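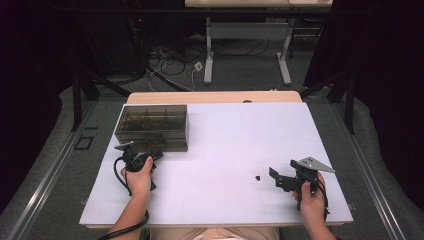
A compartment box on the white table, lid on.

Nevden Brick Builders Club
Minutes of the general meeting, 12/06/2021

Present: the chair, the secretary, the display lead, the parts librarian, the newsletter editor and a very good turnout of members, including several families we had not seen since the summer. Apologies were received from the two members who usually bring the train transformers, and we missed them both (and the transformers).

1. Welcome and minutes of the last meeting

The chair opened by thanking everyone for coming out on such a miserable evening, and said how nice it was to see so many people with something under their arm to show at the end. The minutes of the last meeting were read and approved with one correction. The canal lock built by our junior members was recorded as a "drainage ditch," and the secretary is very sorry and has promised the builders a proper mention in the newsletter. Consider this a first installment. It was a lovely lock, and the gates opened.

2. The harbor layout

Most of the evening went to this, as expected. The display lead reported that the harbor now has a continuous waterfront from the fish market to the lighthouse, and that the modules line up at last after the baseplate heights were sorted out. Members will remember that some of us built to a height of one brick and two plates and others to two bricks flat, which gave the quay a step in it that no forklift could have managed. Everybody has now agreed on two bricks flat, and the few remaining modules will be raised before January.

The water was discussed at length. One group would like to carry on with transparent light blue tiles over dark blue plates, which looks wonderful under the hall lights but eats tiles at an alarming rate. Another group prefers plain dark blue with a scattering of clear round plates for the foam. Samples of both were passed around and admired. After a good deal of friendly back and forth it was agreed to use the tiles in the inner basin, where visitors stand closest, and the plainer water outside the breakwater. The member who had already tiled a section of the open sea was told, warmly, that it could stay.

The tugboat has been rebuilt with a wider hull and looks much happier for it. The ferry is still too long for its berth. Its builder offered to take out 7 studs amidships, and there was a small groan from those who love the ferry as it is, but the offer was accepted with thanks.

A question was asked about whether the harbor should be a winter harbor for the January show, with snow on the roofs. Opinions were divided. Snow is cheerful and hides a multitude of mismatched grays, but it also means every roof has to have it, and the cannery alone has an enormous roof. It was left that anyone who wants snow may put it on their own buildings so long as it lifts off again afterward, and that the display lead will place the snowy ones together up at the lighthouse end — a cold snap, as one of the younger members put it.

3. January show at the Primeck hall

The booking at Primeck is confirmed and the deposit has been paid. The hall has given us the long room this time, with the side room for the junior building tables. Doors will open to the public in the morning, and set-up is the evening before. The display lead asked that modules arrive with their connecting pins already in place, and that people please write their names underneath. Last time we went home with somebody's customs house and it was weeks before we worked out where it belonged.

Last January's show brought in 301 visitors, which was our best so far, and the chair would dearly like to beat it. Posters are being printed and members are asked to take a few for their local library, school or bakery. Bakeries have been surprisingly good to us.

The Ortuño club has accepted our invitation and will bring their mountain railroad, which those who saw it last year are still talking about. They need a power outlet at the far end of the room and a clear path wide enough to carry the summit in, as it travels in one piece. The secretary will write to the hall about both.

It was also agreed to have 2 junior building tables instead of one. The theme will be "small boats," to go along with the harbor, and the finished boats will be sailed around the inner basin through the afternoon by whoever is minding the layout.

4. Set review

The newsletter editor presented a review of the Itex lighthouse keeper's house, built over the past few weeks and brought along for everyone to poke at. It has 1546 pieces, and the editor found the first bags rather slow going, with a great deal of brown landscaping before anything house-like appears. After that it picks up nicely. The kitchen, with its tiny stove and drop-leaf table, got the most praise, and the staircase is a clever bit of building that several members took photos of for their own use. The clutch on the window frames is a little loose, and the stickers for the weather charts are fiddly to get straight. The figure of the keeper has a very fine beard.

There was some talk about whether the house is in scale with our own lighthouse. It is a touch big. Set well back behind the rocks it would look fine, and the editor has kindly offered to lend it for the show.

5. Parts library

The parts librarian reported that slopes and arches are in good supply, and that dark tan is nearly gone (the beach, naturally). Members are asked to return borrowed parts sorted by type, or at the very least not mixed in with hinges. A request for more one-by-two grille tiles was approved, as the cannery still needs its vents.

6. Any other business

A member asked about cleaning old white bricks that have gone yellow, and received a great many answers. The newsletter editor will try to gather them into an article.

It was suggested that the tea break be moved earlier, before the longest item and not after it. This was carried with no objections whatsoever.

The evening ended with show and tell: a street organ, a very small castle, a bus with opening doors, and a dragon that would not stay on its stand but was applauded all the same.

Actions
Display lead: module plan for Primeck, sent to all builders
Secretary: letter to the hall about power and access for the Ortuño railroad
Parts librarian: order grille tiles and dark tan plates
Newsletter editor: brick cleaning article, and a correction about the lock
All: posters, names under modules

Next meeting in January, ahead of the show, at the usual place and time.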